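**Site visit notes: Plullen Township public works garage open house, 12 September 2024**

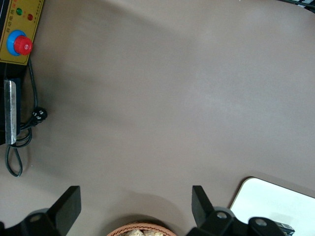

The open house was scheduled ahead of the vote on the proposed stormwater fee. Public works director Kamran Memon led two groups through the garage, the salt shed and the pump station on Madell Road. I joined the second, which had 26 residents.

The fee would replace the drainage line now carried in the general fund. A single-family lot would pay a flat $155 a year. Commercial lots would be billed by paved area, in blocks of 3000 square feet. Lots that drain to an approved rain garden could apply for a credit of up to 100 percent.

At the pump station, Memon said both pumps are past their rated service life and that parts for the older one now have to be machined to order. Granda, the engineering firm on contract, filed its condition report in August. Copies were on the table by the door, without the cost appendix.

Most questions concerned billing. A resident of Villalobos Court asked whether private streets count as paved area. They do under the current draft, and the charge would go to the homeowners' association. Another asked if the general fund levy would drop once drainage is moved out of it. Memon referred that to the township board.

The salt shed was shown last and is not part of the fee proposal. Written comments go to the township clerk.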